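Print | E-mail

From: Efua Aryee
To: Motstead floor list
Subject: Re: sorting shifts and the grippers

Rajitha Kodikara wrote:
> Do we still need hands on fruit once Weketti starts on the line?
> I've got 14 people asking me about their hours.

Rajitha, yes, very much so! Hours stay as they are through the summer. What changes is the job itself – less lifting at the belt, more time showing the machine how to pick up a piece of fruit without squashing it. I tried it for a whole morning and loved it (my wrists did too). We have 719 recordings so far and Comfort wants 1515 before anything gets switched over.

Anyone on the packing crew can sign up, no computer skills needed.

1. Holding round fruit by and over the tray

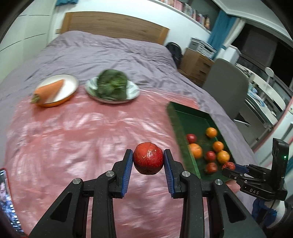

2. Sign-up

Write to me or Comfort with the shifts you'd like.

Efua

Print | E-mail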